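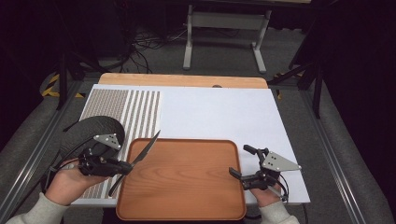 Kitchen Workshop Laundry Garden Search

Tips > Kitchen > Wooden Trays, Boards and Spoons

Looking After Wooden Kitchen Things

I love wooden kitchenware. I love the weight of it, the smell of it when the oil goes on, and the way an old spoon gets worn down on one side by whoever has been stirring with it. And I get more mail about wood than about anything else on this site (more than stains, even!), so I've pulled all my notes onto one page.

Everyday washing

Wash it by hand, straight after use if you can manage it. Warm water, a small squirt of dish soap, a soft brush, and go along the grain. Do both sides even if only one got dirty. A board that gets wet on one face and stays dry on the other will start to cup, and then it rocks on the counter every time you slice a carrot and drives you up the wall.

No soaking. No dishwasher. I know somebody will write in to say their board has been through the dishwasher every night for years and is fine, and I'm delighted for that board, but mine split clean down the glue line after one winter of it.

Dry with a towel, then stand it on its edge with air on both sides. A dish rack works. So does leaning it against the backsplash, as long as you flip it around later. Keep it away from the oven and the radiator.

Oiling, the fun part

Food-grade mineral oil is cheap and doesn't go off. Olive oil and the ordinary vegetable oils do, and once you've smelled a board with rancid oil in it you won't need telling again. If you like a harder finish, try pure tung oil or a food-safe linseed, and give it a good long cure before any food goes near it. Check the can, as some products sold under those names have driers in them.

How I do it:

1. Start with bone-dry wood. Overnight is best.
2. Warm the oil by standing the bottle in a mug of hot water.
3. Pour on more than seems sensible and rub it around with an old T-shirt scrap. Get the ends too, they drink the most.
4. Walk away for a few hours.
5. Wipe off everything that hasn't soaked in and buff with a clean cloth.

New wood gets 2 coats, a day apart. After that, go by the look of it. When water stops beading and just sinks in, it's time. In my kitchen that's usually once a month for the bread board and whenever I remember for the rest. Lay rags that have had tung or linseed oil on them out flat, outdoors, until they're stiff and dry. They can heat up and catch fire in a heap, so please don't ball them up in the trash.

Smells and stains

Onion and garlic: coarse salt and half a lemon. Scrub in circles, leave it five minutes, rinse, dry. It really does work, and your hands smell great afterward.

Beets and berries: the same again, then a spell near a sunny window. The last of the pink fades with use. Noeline Kingi wrote in to say she rubs in a paste of baking soda and water before the lemon and does her beet stains in one go. I tried it and she's right! Rinse the paste off well first or you'll get nothing but fizz.

Raw meat: I keep a separate plastic board for it and leave the wood out of the whole business.

Fuzzy wood and rough edges

Washing raises the grain, and that's all the fuzz is. Let the piece dry fully, then sand lightly with 220 grit, with the grain, and wipe off the dust. Wet it again, let it dry, sand once more. The second time it comes up like silk. Then oil. Spoons are the best thing in the world to practice on, and you can do a whole jarful in front of a movie.

Trays with a rim

Trays are often lacquered or varnished, so oil just sits on top and goes sticky. Put a drop of water somewhere out of sight. If it's still a bead ten minutes later, there's a finish on there, and all you need is a damp cloth and a dry one. Crumbs love the corner where the rim meets the base. An old soft toothbrush gets them out, or a wooden skewer with a bit of cloth wrapped over the point.

Don't cut on a varnished tray. The knife goes through the finish, water gets under it, and you'll have cloudy patches by Thanksgiving. Carry your bread on the tray and slice it on a board.

Knives and wood

A sharp knife is kinder to a board than a blunt one, as you aren't leaning on it. Scrape chopped food off with the spine of the blade, never the edge. And go for end grain if you're buying a board and can stretch to it. It's lovely under the knife, and the small marks close up again.

When to give up on a piece

Cracks you can catch a fingernail in, soft spots, or black specks that come back after sanding. Small splits in a tray rim can be glued and clamped if it's only going to carry mugs. A split cutting board I'd retire to the workbench, where it makes a terrific surface for drilling into.

Next month: cast iron, and Beverley Rakena's method for getting candle wax off a skillet.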